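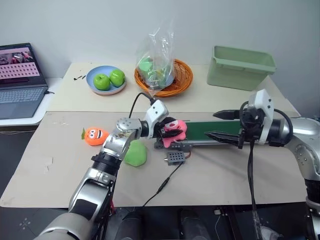

Clémence Marchal makes soft toys for a living, and the first thing she told me when I called her on Thursday was that she can't sew a straight line. "Never could! My mother gave up on me," she said, laughing so hard she had to put the phone down for a second. She runs Mabaso, a one-woman toy label with a workroom above a bike shop in Vatonness, and I'd been meaning to talk to her ever since my niece refused to get in the car without her Mabaso turnip. We ended up talking for most of the afternoon, and a lot of it was about faces. I wanted to know why some plush food is lovable and some of it is just a cushion, and she asked me to think of an orange one with big white eyes, a wide open mouth and a little green leaf on top. "You already like him, don't you? Take the face away and he's a lump. I have nothing against lumps, I sell lumps, but you have to work harder to love one."

She is serious about mouths. An open mouth, she says, gives a kid something to do - they feed it, they poke a finger at it, they make it talk. A closed smile is prettier on a shelf and gets left there. Eyes are harder. She moves them around with pins for days before she stitches anything down, and if they sit too far apart the toy looks sleepy (fine for a pear, she says, terrible for a carrot).

"I had one carrot who looked like he owed me money," she told me. "I couldn't have him in the room."

Her first toys were for a neighbor's kids, cut from an old bathrobe. Then a gift shop called Ulitis took a dozen for its counter, and she had to learn about seams and stuffing and safety testing all at once, mostly in the evenings while she was still working the desk at a dentist's office. She quit that job in August two years later. I asked if she'd been scared and she said no, then said yes, very, and could we please talk about fabric.

So we did! She loves a short pile because it shows the shape, and she'll argue for strong color over pastels any day. Pink is her best seller and she's a little annoyed about it. Her favorite is the sour, limey kind of green, which hardly sells at all. "People pick it up, they smile at it, they put it back and buy the pink. Every market. I keep making it anyway."

Her patterns live in a drawer, all 544 of them, drawn in pencil on heavy paper and rubbed out so often that some have gone gray and furry. She doesn't draw on a screen. She wants to lay her hand on the thing and see how big the head is next to her thumb. Of those patterns, 49 are in the current range, and she'd like to get that down to 44 before the Mascombe craft fair, though she admitted she'd added a radish that morning.

I asked about repairs, because my niece's turnip is losing its stem. Clémence mends anything she made, for the price of postage, and she said the ones that come back are nearly always the plainest ones. She washes them by hand, restuffs the neck, and leaves the stains she thinks the owner would miss.

"I got one back with jam in the ear," she said. "A radish doesn't even have ears. Somebody had sewn them on!"

She left the ears where they were. The turnip goes in the mail to her next week, once I've worked out how to get it away from a four-year-old.

Filed under: Makers, Toys & Play, Conversations
Last updated: Thursday, 4:10 p.m.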